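Satska Opens Its Doors in Adport This June!

Come and sit at our tables, stay for the soup

Hello Adport! I'm Oliwia Dudek, and after far too many evenings spent arguing over paint and chair legs, I'm thrilled to tell you that Satska, our new furniture shop and café, opens on Gajewski Street this June. Doors open at 10 on Saturday morning and the first 80 people through them get a free coffee (and a bun, if you're quick).

I started out selling second-hand chairs from a market pitch in Nisadville, and people kept asking me the same thing: have you got a table to go with these? I hadn't. So I talked my old friend Ksawery Duda into leaving a perfectly good job in kitchens to make some with me, and he's been covered in sawdust ever since.
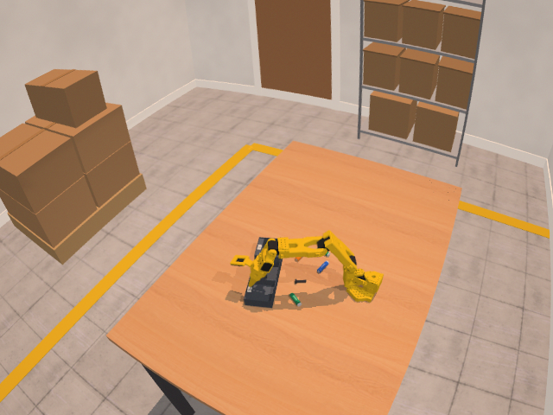 A large wooden table with an orange-brown top and a black leg showing beneath it, on a tiled floor.

Our range covers dining tables, benches, desks and a little side table I'm hopelessly fond of. Prices start at £155, and delivery is free anywhere in Adport. We'll also take your tired old table in for sanding and oiling – bring a photo and Ksawery will give you a price while you have your lunch.

And yes, there is lunch! Two soups a day, proper bread, and my mum's plum cake until it runs out. Children and well-behaved dogs are very welcome.

On opening day we'll be running 2 free workshops on looking after wooden furniture, one before lunch and one after. Places are first come, first served, so put your name down at the counter when you arrive.

Press are welcome from 9am, before the crowds. Ask for Oliwia or Ksawery at the shop and we'll put the kettle on.

ENDS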